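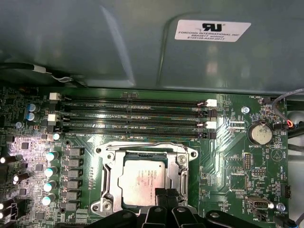 June, and too warm upstairs to sleep, so I may as well write the day down.

Roy Tindall and I have been having the same argument since winter and today we had it again, out on the floor at Istonmont, standing up, with cold coffee. He thinks a robot will be doing our bench work before he retires (he retires in 3 years, he brings it up a lot). I think he has never tried to teach anything to pick up a washer. The chore under discussion was the processor swap. We get old workstations in from Plunbridge by the pallet, 30 on this one, and the chips come out and get sorted before the boards go anywhere. It's fiddly, boring, and murder on the neck. If any job ought to be handed over to a machine, I'd vote for that one and I wouldn't even ask for a farewell card.

So I watched the gripper for most of the morning instead of doing my own pile, which I'm going to pay for tomorrow.

What got me is how much of the job I do without looking. The lever, for example. I press it down, ease it out sideways and let it up, all with one finger, while I'm thinking about what's for lunch. I couldn't have told you there was a sideways part until I stood there trying to explain it. And then there's the glare! The top of the processor is bare shiny metal and under our lights it goes almost pure white at certain angles. I just tip my head a little. A camera that rides along with the gripper can't tip its head without taking the fingers with it, so looking and grabbing are the same motion, and I hadn't thought about that before today.

Also everything is so close to everything else. A row of capacitors over here, the memory slots over there, and those finger tips coming down at the corner of the socket bracket in between. I caught myself holding my breath. I've knocked a capacitor crooked with my own thumb, more than once, so I'm in no position to be snooty.

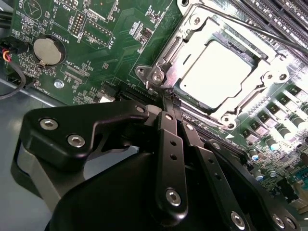 After lunch

Bad sandwich. Roy had the good one and didn't offer.

We got onto the money, because he always does. His line is that a machine doesn't have to be fast, it only has to be there at two in the morning. Fine. But at my speed I'm through a case before I've finished a song on the radio, and a machine that needs a person standing next to it saying "ooh, careful" isn't saving anybody any wages. He said I was the one who chose to stand there. True.

The bit I can't get around is the pins. In these Dells they're down in the socket, a whole carpet of them, very fine, and the processor just sits on top. If you lift it straight, lovely. If you let it slide or drop a corner, you can mash a patch of pins and that's the end of the board. The Saragih people will pay us 700 for a lot of clean boards and 600 if there's any bent-pin trouble in it, so a clumsy afternoon has a price on it. I pinch the chip by the edges and I can feel when it's free. I don't know what I'm feeling, exactly. A sort of looseness? Try putting that in a manual.

Still — and I'm writing this small so Roy never finds it — I did go quiet watching a processor held between those two black fingers, tilted, with the socket right behind it. That's the hard part of my job, or I always told myself it was. I went home a bit less sure of myself than I came in.
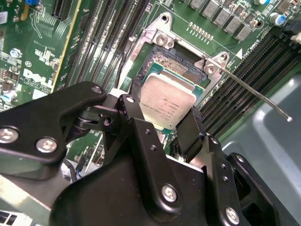
Would I trust a machine to do the whole job on its own yet?

Not the whole job. I'd give it the lifting, on one model of board, with a person around for the odd ones. The odd ones are half of what comes in: bent cases, missing screws, cables somebody tied up with string.

My sister called from Dretodham tonight and I told her all this and she wanted to know when one would come and fold her fitted sheets. I said a motherboard at least stays the same shape while you're working on it. She said then it's easier than her sheets, so why am I paid for it, and I had to go stir something on the stove.

Bring own sandwich tomorrow. Do both piles. Ask Roy for my small screwdriver back, he's had it since May.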